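Clillska Manipulation Study: Gallery
Grasping clustered and deformable items from low containers

Project page, last updated 05/08/2025

This gallery accompanies the Clillska study on whole-body reaching and grasping of clustered produce. The work compares two ways of training a grasp policy for a legged robot with two multi-fingered hands. In the first, the policy receives head camera images and joint positions only. In the second, it also receives an estimate of how much of the target is in contact with the fingers, computed from motor current. Both policies were trained on the same demonstrations and tested on the same layouts.

Training set
The set holds 1384 demonstrations, all recorded by teleoperation at the Mutville site. Operators worked from the robot's own head view, with no external monitor. Episodes in which the operator released and regrasped were kept and labeled, as removing them in an early trial made the policy less willing to let go of a poor grasp.

Target classes
Targets are grouped by how they deform when lifted. Single rigid items form the baseline class. Clusters, such as bunches of grapes, form the second class and are the main subject of the study. A cluster has no fixed outline, and its center of mass shifts once one end leaves its support.

Containers and placement
Open crates are placed on the floor at varying angles to the robot. The low position requires the torso to pitch forward, and this brings the legs into the head view. We don't mask the legs out. A masked version of the policy was tested in December and placed its feet less consistently when stepping back from the crate.

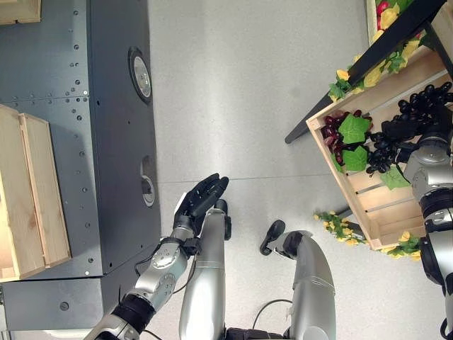

Contact estimate
The estimate is a single value per finger, updated at each control step and smoothed over the previous 6 steps. It isn't a calibrated force. Its use is to separate three conditions: no contact, light contact, and contact with load. For clusters, light contact often persists for longer than it does for rigid items, and the vision-only policy tends to begin the lift too early in this phase.

Test protocol
Each policy was run on 895 trials. A trial counts as a success if the target clears the container rim and is held for the full hold period. Partial lifts, in which part of a cluster stays on the crate, are logged separately and count as failures in the totals. The operator may stop a trial at any time; stopped trials also count as failures.

Results on clusters
Of the trials in each run, 603 used cluster targets. The policy with the contact estimate had fewer early lifts and fewer drops during the hold period. It was also slower, with most of the added time spent closing the fingers. On single rigid items we found no difference that we would report as meaningful.

Role of the second arm
Only one hand grasps in this task. The other arm is under policy control and is free to move, but no reward or label is attached to it. In both policies it settled into an open-hand posture to the side of the body. Fixing it in place made balance recovery worse when the torso was pitched forward.

Background variation
Decorative items, shelving and additional crates were moved between blocks of trials. Artificial foliage is a useful distractor because it overlaps the targets in color and partly covers them. The policies were given no segmentation of any kind.

Known failures
Gripping too close to the end of a bunch remains the most common fault. The second is contact with the crate's side slats during approach, which the estimate can read as contact with the target. A fix using wrist torque is being tested.

Software and data
Episodes are stored in the Zoubi log format. Replay and labeling are done with Gurniline, and the label definitions are included with each download. Raw motor current is available on request.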